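Interior Care and Furnishings, Level One
Handout 6: Soft Things in Hard-Wearing Rooms
Course leader: Tomos Vaughan

Welcome back, everyone, and thank you for all the carpet offcuts you carried in on Sunday. I have never had such a good pile to work from, and I've kept the best of them in the long drawer if you'd like to handle them again before the practical.

We left off last time halfway through floors, so let me finish that before we move on to knits and throws. You'll remember that carpet tile behaves differently from carpet on a roll. A roll has one direction of pile from wall to wall. With tiles you get to choose, and the person laying them can keep every tile facing the same way (we call that monolithic) or give each one a quarter turn from its neighbor. The quarter-turn layout is the one I'd like you to be able to recognize from across a room, because it changes how you vacuum, how you spot-clean and how you order replacements. 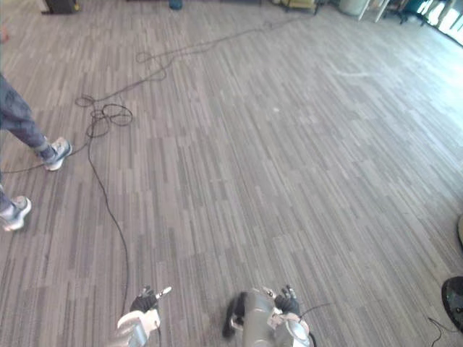
Fig. 1. Gray carpet tile with a dash pattern, direction changing from tile to tile.

With a streaky pattern such as the one in Fig. 1, the short light and dark dashes make the turns easy to find. Look toward the windows, too, where the daylight washes over the floor and the gray goes paler. When a client tells you that one end of the room has faded, please don't agree too quickly! Go and stand at the other end, look back, and then go again in the evening with the lights on. I once wrote a whole page about fading for a reading room at Sleiman and had to tear it up after supper.

A few notes on looking after this kind of floor:

Vacuum in two passes, the second at right angles to the first.

Blot spills from the outside in, with a plain white cloth. Keep the water to a minimum, as it can get down into the joins.

Lift a badly stained tile from one corner and mark its direction on the back in chalk before you carry it off. Vaughn Mbeki taught me that one, and I have blessed him for it many times.

Keep spares from the original order. For the Petska job we bought 682 tiles and put 20 of them away in a dry closet, and I still think we were a little mean with ourselves.

Now, on to knits. I know a good many of you signed up mainly for this part, so make yourselves comfortable.

A knit is made of loops, and loops move. That is why a knitted throw feels so kind around your shoulders and also why it won't hold a crease the way a cotton sheet will. For our purposes you need to learn how to pick one up, how to fold it, and how to judge its color, and I'd ask you to practice on something of your own at home before we use the good samples from Pliko. 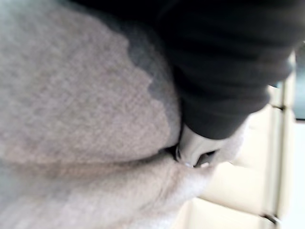 Heathered yarn is made by blending fibers of different shades before they are spun, so the color is mixed all the way through the strand. From a few steps back it reads as one quiet tone, and up close it breaks into specks. The light grey knit here has pale grey and off-white in it, and even so there is a patch with a wavy edge that looks a good deal darker than the rest. A patch like that could be damp, or it could be shadow, and your eyes alone won't settle the matter. Lay the back of your hand on it, then open the fabric out flat and look again. If you fold a damp throw away into a cupboard, you will be sorry by November.

For folding, spread the piece on a clean table and smooth it from the middle outward with flat palms – no tugging at the corners, please, or you'll have ears on it forever. Fold in thirds lengthwise, then roll loosely from one short end. Heavy knits should never hang. I know the hooks at Drondia look lovely in the brochure, but the weight of the yarn pulls the loops long, and they don't come back.

When you lift a knit, gather a generous handful and support the rest from underneath with your other arm. A small pinch puts all the strain on a few loops.

For next week: read pages 44 to 52 in the course book, bring one knitted item and one woven one, and write me half a page on how each behaves when folded. Pencil is fine.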